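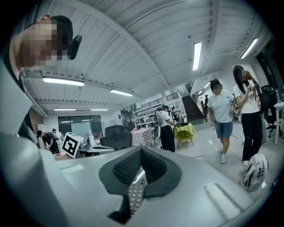
Reading time: 4 minutes

Stonum mesh office chair, black – a review after one winter

I bought two of these chairs in February for our workshop in Jorngate, and I have now used mine long enough to have an opinion. It is the basic Stonum model with the mesh back. There is also a version with a headrest, but I have not tried it, so please do not take my words as a review of that one.

First, how I use it. Our place is one big open hall with a pale gray floor and desks standing at different places in it. There are fluorescent tubes on the ceiling, a balcony with a railing, and stairs going up at the back. People stand, bend over the desks, walk to the shelves and come back. Very few of us sit for the full day. I sit maybe half of my hours, mostly after lunch, and the chair must be ready for different people with different legs. If you sit ten hours in a closed office, your experience can be different from mine.

Assembly

The box was heavy, but I could carry it alone from the door. Inside were the base, the gas cylinder, the seat, the back and a bag with 8 screws. The instruction sheet has only drawings, and one of these drawings shows the back plate turned the wrong way. I followed it, of course, and had to take out four screws and begin again. The second chair took me less than half the time. The hex key in the bag is soft metal and its corners became round quickly. I recommend to use your own one.

The back

This is the best part of the chair. The mesh is tight and it does not push in one point, as my old chair did. Our hall has a high roof and becomes warm by the afternoon, and with the padded chair my shirt was always sticking to me. With the mesh this problem is gone. Dust does go into the small holes. I clean it with a dry brush and it takes two minutes.

The lower back support is fixed. You can't move it up or down. For me it is in the right place, but a taller colleague says it is too low for him and he puts a rolled towel there. Stonum should make this part adjustable, even if the chair costs a little more.

The seat

The seat is good for two hours, then I begin to feel the front edge under my legs. It is not pain, only a reminder to stand up. The foam has kept its shape so far. The fabric catches small threads and hair, and it is harder to clean than the back. I spilled water from a bottle on it once and it dried without a mark. I did not test coffee and I do not plan to.

Wheels and floor

On our smooth floor the chair rolls almost too easily. When I stand up fast it goes backward, and one time it traveled until the next desk. I changed the wheels on my chair to a set from Trulline with soft rubber, and now it stays closer to where I leave it. They are also more quiet. If you have carpet, I think the original wheels will be fine. The new ones fit without any tool – you pull the old ones out with your hand and push the new ones in.

Height and tilt

The lever for the height is on the right side and works smoothly. The lowest position is still a little high for our shortest colleague. The tilt has a knob below the seat for the resistance, and you must turn it many times before you feel any change. I adjusted it in the first week and never touched it again.

Compared with the Gallegos

Before this we had a Gallegos task chair with a padded back. The Gallegos had a better seat, I must say it, and the armrests were wider. But the back was hot, the padding became flat, and the cylinder was slowly going down during the day. I sat down at desk height in the morning and by four o'clock my chin was near the keyboard. The Stonum has not lost its height until now.

After more than 700 hours

I keep a work log, so I know that I have spent more than 700 hours in it. In this time one armrest became loose, and I tightened it. There is a small noise from the base when I lean to the left side. I put some grease, the noise went away for a while and then came back. The mesh has no tears.

Would I buy it again? For a shared workplace, yes. It is light to push from one desk to another, it does not take much room, and people who sit only for a short time do not complain. For somebody who works the whole day at one desk, I would look for a softer seat and a movable back support, and I would pay the difference.

I give it 8 out of 10. One point is lost for the seat edge and one for that drawing in the instructions.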